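Week 6 handout: seed money, incubators and what counts as a result

Read this before the seminar. The slides repeat very little of it.

## 1. The claim

University research offices like small, fast grants. The usual story is that a modest sum gets people from different departments talking, a new idea comes out, and a large outside grant follows. You will see this in nearly every annual report from a seed fund. My aim this week is to get you to ask how anyone would know.

## 2. The Katudum scheme

Our main case is Katudum, a seed programme for bench scientists and engineers. Over its life it received 2395 applications and funded 700 of them. Each award ran for 24 months. The closing report says that funded teams went on to win "substantially more" outside money than unfunded ones.

Problems to think about:

- The panel picked the teams it thought strongest. Strong teams win grants anyway.
- Unfunded applicants were followed up by email only. The report doesn't give the reply rate.
- "Outside money" includes renewals of grants the teams already held when they applied.
- A team that split into two projects was counted twice under successes. I can't find the same rule applied to failures.

None of this shows the scheme was useless. It may have been very good. The report just can't tell us, and it is written as though it can.

## 3. A fairer test?

Hoster, a smaller fund, tried something better. Proposals in the middle band, which the panel couldn't separate, were put into a draw. Winners and losers of the draw could then be compared. The gap in later funding was small and might be chance.

Note what happened next. The fund's own summary left the draw out and led with three success stories. Keep a copy of the full report if you find one, as the short version is what gets quoted.

## 4. Is any of this new?

People talk about quick, cheap research money as if it came in with start-ups. The Szabo bequest was paying for short projects in 1921, with a one-page form and a decision inside the month. Its ledgers record who got what. They hardly ever record what came of it, so be careful with anyone who cites it as proof that light paperwork works.

## 5. Shared equipment

Incubators also sell themselves on kit. Grundaser, for instance, lists "access to advanced facilities" as its main benefit. Ask for booking logs. A bench that is free all week and a bench with a two-month queue look the same in a brochure.

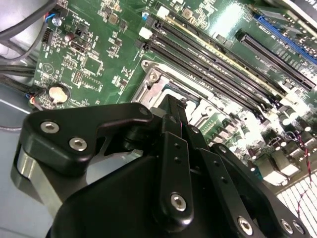 *Fig. 1. Black gripper and green computer motherboard.*

Access also has to be set against rent. If a team pays more for the space than it would have paid to hire the same equipment by the day, the benefit needs another name.

## For the seminar

Bring one page on a seed fund of your choice. State the comparison group it uses, or say that it has none. Please don't bring a brochure.

Reading: Katudum closing report, section 4 and the appendix on follow-up. The foreword can be skipped.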